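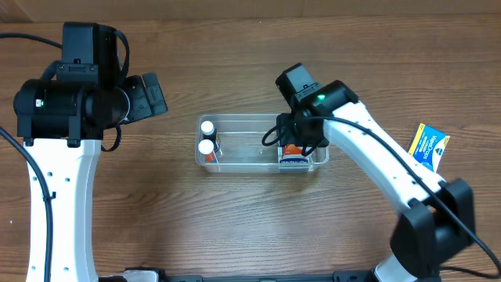
Isaksson Timber Names is a word list for people who write about wood: sellers, restorers, auction houses and anyone who has to put a listing into plain words. It gives 2000 entries, each pairing a term with a short meaning and the other terms it gets mixed up with. Most of the work went into words for surface and figure, where usage is loosest. A tabletop with fine streaks running along its boards will be called grained, streaked, striped or figured depending on who is selling it, and only two of those words have an agreed meaning in the trade. The list records all four and says which is which.

What is in the download

terms.csv - the main list, one term per row
variants.csv - spellings and regional forms, linked to terms.csv by the id column
sources.txt - short titles of the catalogues and price lists we read
CHANGES - what was altered in each release

Columns in terms.csv

id: a number that stays the same between releases
term: lower case, singular where there is a singular
group: one of colour, figure, cut, finish, fault or species
meaning: one or two sentences, never more than 25 words
confused_with: ids separated by a semicolon, blank if none
region: blank if the term is used across Britain and Ireland

How the list was made

The starting point was the Tasitz catalogue cards, which were typed up and stripped of prices. Terms from the Jindus price lists were added next, and these account for nearly all of the fault group. A term went in if it turned up in at least two sources. Meanings were written fresh for this list and were not copied from the sources.

Colour words gave the most trouble. "Warm" is used freely with brown and has no fixed sense that we could find, so it is marked loose. So are "honey", "mellow" and "rich". A loose term is one you can use in a listing but should not search on.

Known problems

Species names are patchy. There are 14 entries still marked CHECK in the meaning column, most of them trade names for tropical woods that have changed hands over the years.

Scottish terms are under-represented.

The confused_with column is not always filled in both ways. If term A points to term B, do not assume B points back. The Namau script in the tools folder will list the one-way links, but it does not mend them.

Some older finish terms describe methods that are no longer sold. They have been kept for people reading old catalogues.

Using the list

The files are UTF-8 with Unix line endings. Spreadsheet programs sometimes turn the id column into dates on opening - set it to text first.

You may copy, change and resell the list as long as the name Isaksson Timber Names stays in your credits. Corrections should give the id, the proposed wording and a source we can look up. The next release is planned for April.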